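Unit 3 – Work Surfaces, Edges and Upright Panels

These notes cover the second half of the Plenstead furnishings module. Read them before the practical and bring the inspection sheet (form 2164).

Pale worktops are specified for sorting and assembly benches where small parts have to be found by eye. Contrast is good, but the surface shows its history early. Scuffs, specks and ring marks are recorded separately, as the cleaning methods differ. A scuff is a mark left by contact and may or may not have broken the finish. A speck may be loose dirt or a flaw in the sheet, and the sheet should say which once the surface has been wiped.
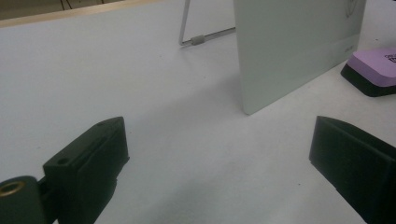 3.2 Tabletops and edge strips

The white top has faint scuffs and a few tiny dark specks, with a thin light-wood strip along the far edge. On the Claretti grading scale used in this course, marks of that order are grade 2: visible at working distance, no repair called for. Check the strip along its full length by running a fingernail across the joint. Any catch is noted as a lifted edge.

3.3 Panels and wire stands

A smooth upright panel on a table is treated as glass until the material is confirmed. Record the following:

Angle of the face to the table edge
Condition of the bottom edge where it meets the top
Printed text or logos, with "not legible" entered if they cannot be read
Type of stand – bent rod, block or clamp

Wire stands with a horizontal base rod need a flat surface. Mogensen's method is to load the stand with 1000 g and look for rocking at the base. Cellon pads may be fitted under the rod, but note their thickness, as it changes the height of anything the stand carries.

Complete the sheet for one table and one panel before the January practical.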